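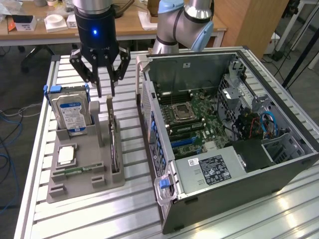 A good parts tray will do more for your robot than a week of tuning motion code. I wish I'd started with one! The job we set ourselves at the Indley workshop was to get an arm to rebuild an old desktop PC: processor into the socket, memory into its slot, expansion card, hard drive, all picked up and put in place by one gripper. For months the parts lay on a sheet of foam, and we spent most of our evenings picking them up off the floor. Now each one has a place in a grey 3D-printed holder on the slotted table, with the drive standing upright at the back and the processor lying in its own pocket at the front, and I can set the whole lot out while the kettle boils.

This page is about making that tray. We call ours the Zenier, after the road the workshop is on. It's made for PC parts, but nearly all of it carries over to anything you'd like an arm to pick up in the same spot every time.

## What you need

- A table with T-slots, or any flat board you can bolt things to
- An arm with a parallel gripper, already moving and already homed
- A 3D printer with a bed of at least 300 mm on the long side (or split the tray in two, see further down)
- Calipers. Cheap ones are fine
- One full set of the parts you want to handle, preferably dead ones
- T-nuts and bolts to suit your table
- A marker pen and some masking tape

Please don't practise on a working processor. We have a biscuit tin of dead ones and I love every one of them.

## Step 1: Work out how each part wants to be held

Before you open any CAD program, take your gripper fingers off (or just pinch with two rulers) and try picking up each part by hand, coming straight down from above. Move only up, down and sideways. You'll learn a huge amount in ten minutes.

Our notes looked like this:

**Hard drive.** Stand it on end. A 3.5-inch drive lying flat is too wide for many small grippers, and on end you can get hold of it by the thin sides. If your case uses clip-on plastic rails, as ours does, leave them on and measure with them fitted. I forgot, and the first slot was a beautiful fit for a drive we never use.

**Expansion card.** Also upright, in a narrow slot. It's going into the motherboard edge first, so store it the way it'll travel if your case lies on its side like ours.

**Memory.** Ours rests in a long groove. You need room for a finger on either side, and the groove must be shallow enough for the fingers to reach past the top of it.

**Processor.** Flat, in a square pocket, metal lid up. Go gently round the underside, and make the pocket support the outer edge only.

Write down the finger opening for each one, both the width as you approach and the width when closed. You'll want these numbers again in step 5.

## Step 2: Draw the pockets

I draw each pocket as its own little block and join them at the end. It means that if the memory groove is wrong you print a block the size of a matchbox and not the entire tray.

Measure each part in three places and use the biggest reading. Then add clearance. We ended up with half a millimetre all round for the upright slots and a little less for the processor pocket, but your printer will have its own opinions, so print a test block for each one first.

Now the bit that made the biggest difference for us — put a sloped lead-in on every top edge. A generous chamfer, bigger than looks sensible. When the arm puts a part *back*, the slope guides it home even if it arrives slightly off. Without the slope it lands on the rim and either tips over or gets pushed down hard, and you'll hear a noise you don't enjoy.

Cut finger gaps next. Model the gripper fingers as two plain boxes, open them to the approach width, drop them over the part in CAD and remove everything they touch, plus a bit. Do the same for the body of the gripper if you have linkages that spread sideways as it opens. Ours do, and they splay out well to the sides. On the second version they kept catching the slot next door.

## Step 3: Lay it all out

Cut your blocks out as paper rectangles and shuffle them on the table with the arm at rest above. (CAD is fine too, but paper is faster and more people can join in.)

A few things to aim for:

1. Tall parts at the back, flat parts at the front.
2. Enough space between neighbours to open the gripper fully over either.
3. The tray on one side of the table and the case on the other, both well inside the arm's comfortable reach.
4. A clear lane between them at carrying height.

Severino Collado, who had the idea of using paper, also talked me out of packing everything tightly to save plastic. He was right. We made the tray a good deal bigger than our first sketch and haven't had a sideways knock since.

Check your carrying height against the tallest thing on the table *with the tallest part in the gripper*. A drive held by its top end hangs down a long way. Add it up on paper.

## Step 4: Print it and fix it down

We printed in PLA with four walls and a thick base. The whole tray took 28 hours in one go, which felt like for ever, and I checked on it far more often than it needed. If your bed's too small, split it between two pockets and add a pair of pegs to line the halves up.

Clean up the insides of the slots with a flat needle file. Drop each part in and lift it out by hand a few times. It should fall in under its own weight and lift out without bringing the tray with it. If it sticks, file a bit more. If it rattles, wrap a single strip of masking tape round the inside and carry on; you can fix the drawing later.

Bolt the tray to the table through the base. Use T-nuts, snug them up, push the tray against a straight edge, then tighten fully. Draw round it with the marker on strips of masking tape. One day somebody will borrow the table and you'll be so glad of those lines!

Do the same for the PC case. Lay it on its side with the panel off and the motherboard facing up, and give it something solid to butt against on two sides. Tuck the loose power leads well away from the socket and the memory slots — a lead that springs up halfway through a move is a real nuisance.

## Step 5: Teach the positions

Our controller runs Trevent, but any software that can store named points will do. Store two for each pocket: one directly above at a safe height, and one at the grip. Always go in and out through the upper one.

Jog slowly and look from two sides. With the fingers open over the part, check that the gap is the same left and right, then close them and watch the part. If it shifts sideways as the fingers meet it, you're off centre. Open, nudge the arm, try again. A shift you can barely see at the tray becomes a very obvious miss over a memory slot.

Name the points something you'll understand in July when you wrote them in winter. Mine are `drive_above`, `drive_grip`, `cpu_above` and so on. Before that they were `p1` to `p9` and I crashed into the card holder twice in one evening.

Set the grip force for each part separately. The fingers on our Ojeda gripper will happily bend a memory module if you leave them on the setting for the drive. Start as low as the software allows and creep up until the part stops slipping when you tap it with a pencil.

## Step 6: Run it, a lot

First test: pick up, rise to the safe height, go back down, let go. No case involved at all. Run each pocket for a cup of tea's worth of time with your hand near the stop button.

Second test: pick up, swing across to the case, hover over the target, swing back, put down. This is where you find out whether your carrying height sums were right.

Only then try a real insertion, beginning with the hard drive if your case has an open bay you can reach, because it's the most forgiving. Leave the processor until last. Pins and sockets don't give second chances, and the retention bracket has to be open before the arm comes anywhere near.

We left the second test looping on the memory module until it reached 1000 picks. I sat with it for a good part of that, reading, and it was the most cheerful evening I've had in the workshop for ages. The log file came out at 2656 lines and I read those too. There were three dropped modules, all close together, and all cured by tightening one loose screw on a fingertip.

## If it isn't working

**The tray lifts with the part.** Slot too tight, or the fingers are rubbing on the gap. Look for shiny marks on the plastic.

**Part tips as the gripper lets go.** You're opening too quickly, or opening before the part has reached the bottom. Lower the grip point by a hair and slow the release.

**Fine in the morning, off by the evening.** Check the bolts first, then home the arm again. We also had a table leg on a warped floorboard, so put a level on it.

**The card leans in its slot.** Make the slot deeper, not narrower. A narrow slot just grips the bottom and the top still wanders about.

**Everything is off by the same amount.** Someone has moved the tray. Look at your marker lines.

Next on my list is a set of swappable pockets, so we can change to a different type of memory without printing the entire thing again. The base already has the holes for it. If you make one, bring it along on a build evening and we'll put it on the table and see how it goes.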